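**Has anyone's work put in table-clearing automation, and did your hours survive it?**

Posted by Aidan Cullinane, October

I'm on the catering side at a conference place outside Stasham, setting out and clearing refreshments. Management have signed up with Uver for a clearing system and we've been told it "frees us for guest-facing duties". We have 40 people on the rota and I can't see where 40 people's worth of guest-facing duties is coming from.

The work at hand is cups, mostly. Some standing, some on their side, paper ones mixed in with mugs that have to go back to be washed. The firm says one unit handles 318 items an hour. The sheet doesn't say what sort of items, or whether they were all the right way up when it started.

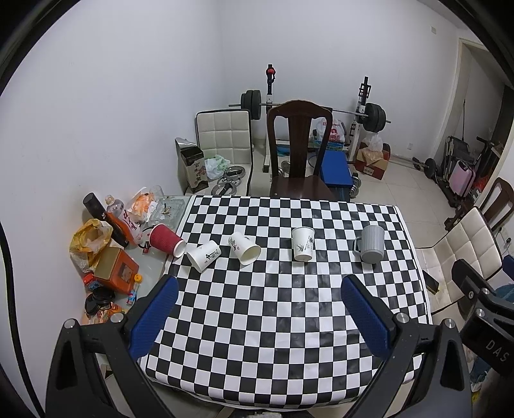
Moriarty replied that I should ask for the figure with tipped cups left in, and ask who goes round after the machine. Fair point, and I've put it to my supervisor in writing. No reply yet. Meanwhile I'd like to hear from people who have lived with one of these for more than a trial month.

---

**Bernadette Ó Súilleabháin**

We had a different make, in a staff canteen, so take this as it comes. Nobody was sacked. What happened was that two people left and weren't replaced, and the evening shift got shorter. The rest of us picked up the jobs it couldn't manage, plus a new one, writing down every time it stopped. I logged 1,092 stops before I moved to another site. There was no extra pay for the logging.

Get these in writing before it starts:

- whether hours are guaranteed, and until when
- who is responsible for breakages
- whether "retraining" is in paid time

Talk to your union rep if you've got one. Don't sign a new job description on the day they hand it to you.

---

**Sorkel**

It's cups mate. They said the same about dishwashers and there's still a queue at the sink where I work. Wouldn't lose sleep.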